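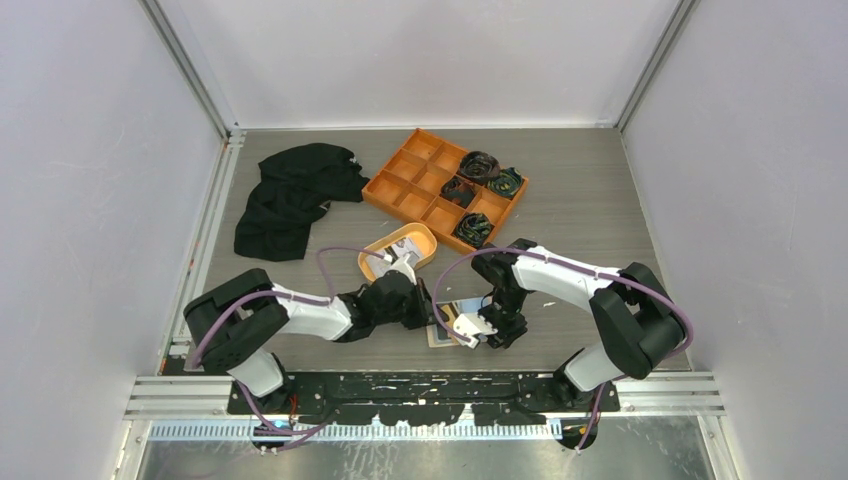
Two arms at a gray work surface, with a small orange tray in the middle.

Review: Drornby shortwave receiver for monitoring foreign state broadcasts

Anyone who follows closed governments from a distance ends up depending on the same few translated summaries. The summaries are late, and they leave out the things a listener would notice first: a bulletin that starts four minutes behind schedule, a title dropped from an official's name, an hour of music where a speech was listed. The Drornby is a tabletop shortwave receiver sold to people who want to hear those broadcasts directly. I ran it for 10 weeks, mostly on state radio from East Asia, next to the older Seltix portable I have used for years.

The receiver covers long wave through 30 MHz without gaps. Tuning is by a weighted knob with three step sizes, or by direct entry on the keypad. Direct entry is quick and does not require a leading zero. The display shows frequency, mode, signal level and UTC, all at once, and can be read from across a desk.

Sensitivity with the built-in whip is average. A wire antenna strung along a second-floor porch made far more difference than any setting on the radio. With the wire attached, the main external service from Pyongyang was readable on most mornings before 7 a.m. local time and on very few evenings. The Seltix, on the same wire, picked up the same stations but lost them sooner when they faded.

Selectivity is where the price shows. Several governments jam one another's transmissions, and the jamming often spills over onto neighboring channels. The narrow filter and the synchronous detector together removed enough of the noise to follow a talk program that the Seltix reduced to a buzz. The detector holds lock through moderate fading. In deep fades it drops out and comes back with a short whistle that gets tiring after an hour.

There are 705 memory slots, arranged in pages. Each can store a frequency, a mode, a filter width and a label of up to eight characters. Eight is too few. "PARTY CO" could be a congress or a conference, and I had to keep a paper list to tell some of them apart. Labels can be edited on a computer with the supplied program, Alline, which exports to a plain text table. Alline is slow to start and has no undo.

The scheduled recording function works well. It takes up to 124 timed entries, each of which can repeat daily or on chosen weekdays. Files are saved to a memory card with the frequency and start time in the file name, so a recording can be matched later to a published transcript. One entry failed during the test, on a Monday, when two recordings overlapped by a minute. The radio kept the first and skipped the second with no warning on the display. The manual mentions this in a footnote.

Comparing recordings with transcripts is the main reason to own a device like this. In August I heard a commentary on border talks that ran in the morning and was replaced in the afternoon with a milder version. Only the second appeared in the English text. A change like that does not prove a shift in policy, and I would be careful with anyone who claims it does. It does give a starting point for further reading.

Audio through the front speaker is clear for speech and thin for music. The headphone jack has a faint hiss at low volume. The power supply is a heavy linear type and adds no noise of its own. A cheap switching adapter I tried added a great deal.

The printed station guide in the box is published by Martinelli and lists 1,972 frequencies. Roughly a third of those I checked were out of date. Current online lists are better and free.

Faults, in order of annoyance: short labels, silent recording conflicts, the whistle on relock, no backlight on the keypad.

Recommended for regular monitoring with an outdoor antenna. For occasional listening, the Seltix costs less than half as much and is easier to carry.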